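Cleaning cloth 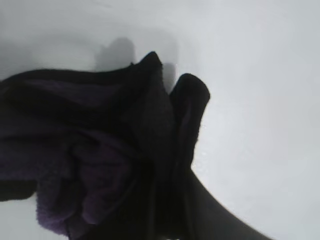

A dark cloth with a purple tint, bunched on a pale white surface.

A cleaning cloth is a piece of absorbent fabric used to wipe, dry or polish household surfaces. The term covers terry cloths, microfibre cloths, flat-woven tea towels and rags cut from worn clothing or bed linen. Cloths are sold singly or in packs, and most are washed and used many times before being thrown out.

Construction

Terry fabric is woven with an extra set of warp yarns that stand up from the ground weave as loops. The loops increase the surface area of the cloth and hold water between them. Where the loops are sheared, the result is a velour face, softer to the touch but slower to take up liquid.

Microfibre cloths are made from very fine synthetic filaments, usually polyester or a blend of polyester and polyamide. In the better grades the filaments are split during finishing, giving each one a wedge-shaped section that picks up dust and grease. Both knitted and woven forms exist.

Edges are hemmed, overlocked or cut with heat. An edge left unfinished will fray with washing, and a frayed edge sheds lint onto the surface being wiped.

Colour

Many workplaces assign a colour to each area to stop cloths moving between, for example, a washroom and a kitchen. There is no single agreed scheme. The Prostthorpe supply catalogue lists 9 colours, of which three are dark shades meant for hair salons and workshops, where staining is expected. Dark cloths hide marks well but show pale lint, and they may release dye in the first few washes. They are normally laundered apart from light-coloured items until the rinse water runs clear.

Folding and storage

A square cloth folded in half twice gives eight clean faces, which can be used in turn. A bunched cloth presents an uneven surface and tends to leave streaks on glass, although it is commonly used this way for mopping up spills. Damp cloths left in a heap dry slowly and can develop an odour - hanging or spreading them out is preferred.

Care

Terry and microfibre cloths are best washed separately, as microfibre collects cotton lint. Fabric softener coats the fibres and reduces absorbency in both types. High dryer heat can damage synthetic filaments. Kallari, a laundry service in Furkville, retires its microfibre cloths after 316 washes and its terry cloths after 132 - other operators set no fixed limit and discard cloths by condition.

See also: Dishcloth; Chamois leather; Tea towel

Categories: Cleaning tools | Household linens | Textiles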